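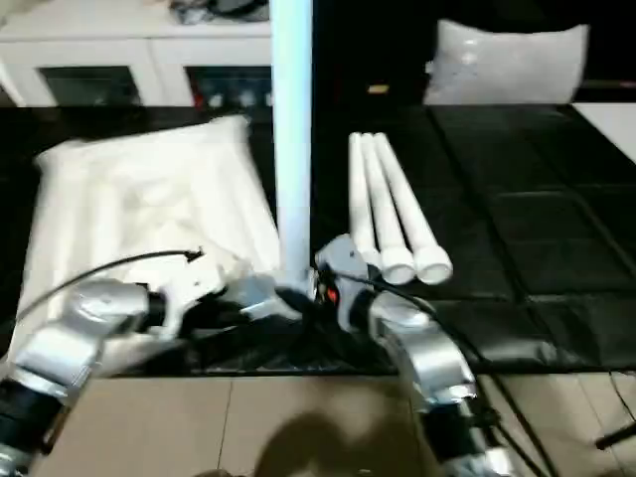

Urnar Institute Report Looks at Why Some Ballot Measure Campaigns Stick and Others Fade

OCTOBER — The Urnar Institute for Public Persuasion is pleased to share a new report on how local ballot measure campaigns explain themselves to voters, and on why two campaigns with nearly the same policy, the same budget and the same kind of town can end up so far apart on election night. The report, titled "What Are We Voting On Again?", draws on conversations with 3,701 registered voters in 14 small and midsized cities where a transit, library or water measure appeared on the ballot.

The work was led by Fuad Tefera, a senior fellow at the institute who teaches marketing and spent the early part of his career naming breakfast cereals. He has been curious about ballot measures ever since he moved to a new town, opened his voter guide at the kitchen table and found that he had to read one paragraph four times before he knew what a yes vote would do.

"I do this for a living, and I was lost," said Tefera. "I thought about my neighbors, who had jobs and kids and a dog to walk, and I wondered what they were supposed to make of it. That was really the start of the whole project. We wanted to sit down with people and ask them, in a friendly way, what they had heard and what they had taken from it."

What they had taken from it was often a name. In cities where the campaign gave its measure a short, plain title and used the same one on every mailer, lawn sign and radio spot, voters could usually say in their own words what the money was for. In cities where supporters used several titles at once, many people believed they were hearing about separate measures, and a few told interviewers they planned to support one and oppose the other.

The report spends a good deal of time on a pair of neighboring cities, Bitik and Seyoum, which both asked voters to renew a small sales tax for bus service. In Bitik the campaign settled early on "Keep the Buses Running" and hardly said anything else for months. In Seyoum the campaign had a longer list of good things to talk about, including cleaner air, downtown parking, senior rides and a new transfer station, and it gave each of them a turn. Bitik's measure passed comfortably. Seyoum's fell short by 300 votes, and in follow-up interviews a good number of people who had voted no turned out to be regular bus riders who hadn't connected the measure with their own route.

Tefera is careful to say that a catchy name can't rescue a measure that people have looked at closely and don't want, and the report includes a full chapter on campaigns that were very well branded and lost anyway. One of them, a water bond in Nevar, had the most recognized slogan in the study. Voters there could repeat it cheerfully, and then went on to explain that they didn't trust the water district with the money.

"Nevar is my favorite chapter, and I hope people don't skip it," said Tefera. "Those folks understood the message perfectly well. They had a history with the district going back years, with billing mistakes and a rate increase that came with very little warning, and a slogan was never going to settle that. If you work in marketing you need to hear this now and then — I certainly do."

The report also looks at the opposition side, which tends to have an easier time of it. A campaign against a measure can raise a single doubt and leave it there, and voters who feel unsure will often stay with what they already have. Supporters who answered each new doubt with a new argument generally saw their own message get muddier as election day came closer. Supporters who answered briefly and then went back to their main point held their ground better.

For city clerks and election offices, the authors offer 6 suggestions on wording, most of them quite modest. They include putting the effect of a yes vote in the first sentence, stating the cost as a yearly amount for a typical household, and having a draft read aloud by someone outside city hall before it goes to the printer.

The full report is free to read at the institute's reading room and on its website, and printed copies will be mailed on request to libraries, local newsrooms and civics teachers. Tefera will also give an evening talk on the findings at 7 p.m. later in October, with plenty of time set aside for questions, and members of the public are warmly invited to bring along a confusing voter guide from home.

About the Urnar Institute for Public Persuasion
The Urnar Institute studies how governments, campaigns and community groups talk to the public, and how the public hears them. It takes no position on candidates or ballot measures.

Media inquiries and interview requests may be directed to the institute's press office.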